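Gripper Test Assistants, PC Disassembly Project

Werko is looking for two people to join our bench this March and help us compare grippers on a job we love: getting old desktop computers apart without wrecking the good bits. Shabnam Bhutto runs the arm and Uchenna Oyelaran looks after the controllers, and they could use more hands!

You'd swap fingers, set up towers, start runs and write down what went wrong (plenty does, and that's the fun part). We have 222 runs planned across 8 finger designs, plus a wrist camera comparison. Robot experience is nice to have. Being comfortable inside a PC case matters more.

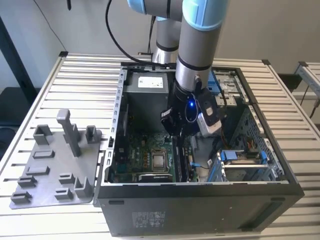
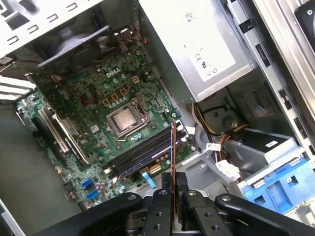
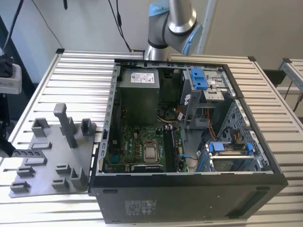 Shifts are 18 hours a week, mornings or afternoons, and we train you on everything, including the emergency stop. Students are very welcome. Send Nawal Zerouali a few lines about something you've taken apart, and tell us whether it went back together. A resume is fine too, but keep it to one page.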